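Bench Assembler and Parts Inspector (two openings)
Huston Gear Works, Konness plant

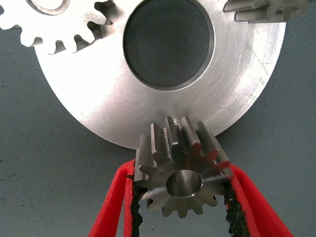 Yusra Beddoe

We repair and rebuild small gearboxes for packaging lines, water pumps and farm equipment. Our shop in Konness is looking for two persons to work at the assembly bench, full time, first shift. The work is with metal gears, rings, shafts and bearings, mostly of a size that you can hold in one hand. It is quiet work and it asks for good eyes and clean hands.

You will join a bench team of seven people. Most of our orders are small. One customer sends us a single gearbox that is older than the person who opens it, and another customer sends 200 of the same kind and wants them back before harvest. You should be comfortable with both.

What you will do

Take apart gearboxes that come in for repair, and keep the parts of each one together on its own tray.
Clean gears and rings and check the teeth for wear, chips and burrs.
Look at the flat faces and the rims for scratches. Fine lines left by the lathe are normal and we do not reject a part for them. A scratch that you can feel with the fingernail goes on the inspection sheet.
Measure bores and outer diameters with caliper and bore gauge, and write the numbers in the book in a way that another person can read.
Put the gears together according to the drawing, check the play between the teeth, and turn the set by hand through one full rotation before the cover goes on.
Pack finished sets for shipping. Polished faces must not touch each other in the box, so each part gets its own paper.

For the first four weeks you will work next to an experienced assembler. After this you will have your own bench and your own orders. We start new people on the Drirkeo reducer, a simple unit of our own design, and later they move to the repair orders.

What we ask from you

Experience in assembly, machining, watch or bicycle repair, or a similar trade. A school certificate is welcome but is not required.
You can read a simple mechanical drawing. If you have not done it for a long time, we will refresh it with you.
You can tell a good tooth from a worn one, or you have the patience to learn it.
You can stand or sit at a bench for a full shift and lift a box of up to 40 pounds.
Basic English for reading work orders. Several of us on the bench speak English as a second language, myself included, and we are used to explaining a thing twice.

Please note that rings and gloves of the loose kind are not allowed near the turning table. Safety glasses are given by us. If you wear prescription glasses, we pay for one pair of safety glasses with your lenses every two years.

What we offer

A permanent contract after a trial period of three months.
Health insurance from the first day of employment, and paid holidays.
A yearly tool allowance. You choose the tools and they stay yours.
A bright shop with heating that works — this was repaired in May, for those who have heard otherwise.
Free parking behind the building. The bus stop is at the front gate.

Almost 3000 gear sets leave our benches every year, and every one has a slip inside with the initials of the person who assembled it. Please apply only if you are fine with your initials being there.

How to apply

Send a short letter and a list of your past jobs to the shop office, with reference number 963. The letter can be simple. Tell us what you have assembled or repaired, with which tools, and what was difficult in it. Photographs of your own work are welcome, also of hobby projects. We do not need a photograph of you.

Applications are accepted until 15 June 2020. We invite suitable candidates for a half day at the bench, which is paid. You will get a tray of used parts, a drawing and a caliper, and you will sort the parts into good, doubtful and reject. Then we sit together and you explain your choices — there is no time limit for this part.

Letters may also be handed in at the front desk of the Konness plant, on workdays before 4 p.m. Please write the reference number on the envelope.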